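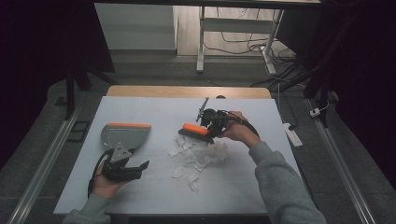
Forthcoming: Letters of the Faltska Rabbis (Painemal Press)

H. Diekmann wrote:
Members are advised that the translated correspondence, edited by Britta Brandes, is scheduled for release in March. The volume contains 60 letters, with notes on each.

Skester wrote:
Thank you for the notice. I must question the selection. The family archive holds up to 200 letters, and the study circle was promised a complete edition.

H. Diekmann wrote:
No such promise appears in the prospectus. A second volume is under discussion.

Haneo wrote:
I agree with Skester. The letters on communal fasting — five in number — are omitted entirely, and they are the ones most often cited.

R. Tiedemann wrote:
They were printed in the earlier pamphlet. Orders for the new volume may be sent to Doaa Amrani at the press.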